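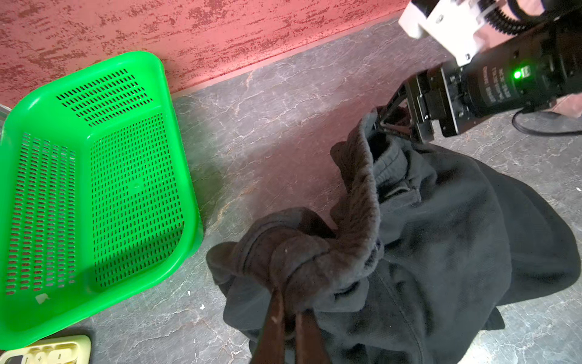
3.2 Garment states and coding scheme

Soft garments were coded by state before they were coded by type. A garment on the floor was assigned to one of four states: flat, partly folded, crumpled, or bundled. The last two are easily confused. A crumpled garment has an irregular outline but no part of it is wrapped around another part, while a bundled garment contains at least one twist or knot that must be undone before an edge can be straightened. The dark garment in Figure 2 (first panel) was coded as bundled on account of the thick twisted portion from which two brown, drawstring-like strips hang. The raised fold of the same garment exposes the fuzzy lining. Where lining was exposed, the coder added the suffix L to the state code, as the two faces of a fleece fabric can differ enough in color to be taken for separate items.

The full set contained 123 garments and produced 1,258 state records. Each record covers one garment at one moment. Both coders, Eugénie Jacquet and Noémie Riviere, worked from the written definitions without discussion and resolved disagreements afterward. Most disagreements concerned the boundary between crumpled and partly folded. The rule adopted was that a garment counts as partly folded only if at least one fold line is straight over more than half the width of the item. The threshold follows the one used in the Huet scheme, with the difference that we ignore sleeves.

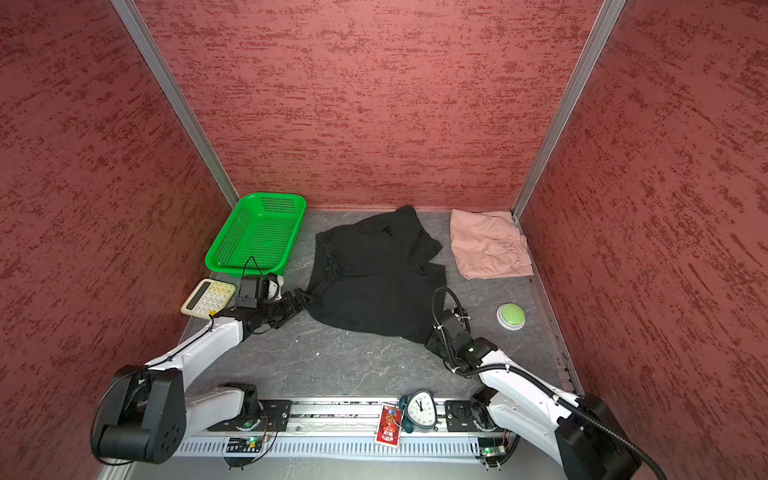
Position was recorded separately from state. The floor was divided into a central zone and four corner zones, and a garment lying across a boundary was assigned to the zone holding the larger part of it. Garments and hard items were entered on the same sheet, so that clutter close to the container could be considered during analysis. In Figure 2 (second panel), the black garment is entered as crumpled, central zone; the pale pink garment as folded, back-right corner; and the cream-colored calculator as a hard item in front of the green basket. Folded garments were given their own code only when no loose part extended beyond the folded outline.

Container contents were coded at the level of the pile. We recorded whether the pile was folded, heaped, or mixed, and whether any fabric hung over the rim. Individual garments within a pile were

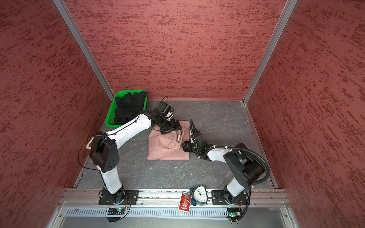

not assigned a state, even where a single item could be made out, because creases in a pile of one color do not separate reliably into items. A pile was coded as mixed when layered folds and loose fabric occurred together. This code was added after the pilot, in which 15 records had been marked as unclassifiable under the original two options.

Two limitations apply. The scheme treats a waistband and a cuff as equivalent ribbed edges, which removes information that a person folding trousers would normally use. It also takes no account of fabric weight. The Tirnari categories do include weight, but they require the garment to be handled by the coder and could not be applied to our records. Agreement between coders is reported by state in Section 4.1.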